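About Clitine

Clitine makes pegboards. We have made other things over the years, most of them because somebody told us there was a market for it, and we have stopped making nearly all of them. What is left is a flat board, a set of pegs and a printed sheet of things to try.

The firm was started by Ferenc Hegyi and Dorottya Kerekes in 2 rented rooms above a shop in Niston. Ferenc had been a joiner. Dorottya taught small children and was tired of toys that came with a leaflet about brain development. She still is. If you are looking for a promise that a pegboard will make your child better at sums, other companies will sell you one, and we would ask them how they know.

What we will say is that putting a peg where you want it is harder than it looks, and that plenty of people, young and old, seem to like doing it. Some of our boards go to nurseries and some to day centres. A fair number go to adults who tell us they are for a niece.

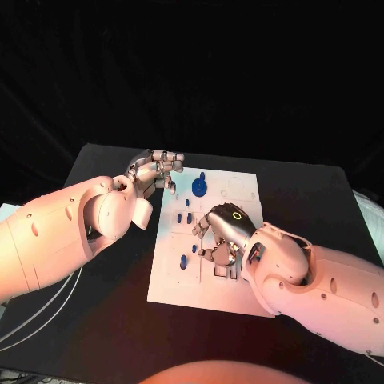

Do you need to follow the printed outlines?

Only if you want to. Several of our boards have shapes printed on them as a starting point, and we have never seen any proof that children who stick to them get more out of it than children who don't.

We currently list 14 boards. The trade catalogue used to run to 80 items, including a travel edition called the Cladusetti that shut with a clasp and pinched people. Salma Saber, who joined us to look after orders, asked why we were still selling it. There was no good answer, so it went.

Salma now runs the office. Fanni Kocsis draws the outlines and tests them on paper first, then on anyone who comes in for a coffee. Troels Þrastardóttir deals with schools, and will talk a school out of a large order if a small one would do. This has not always been popular with Ferenc.

We are wary of awards, having been asked to pay for most of the ones we were offered. We are also wary of the word "sensory" — it gets put on anything with a bump on it. You won't find it on our boxes.

Spare pegs are sold singly. Ask for part 1505 and tell us the colour. The older Rácz boards take a thicker peg, so please measure yours before ordering. The office is open from nine until four, and we close for stocktaking in November.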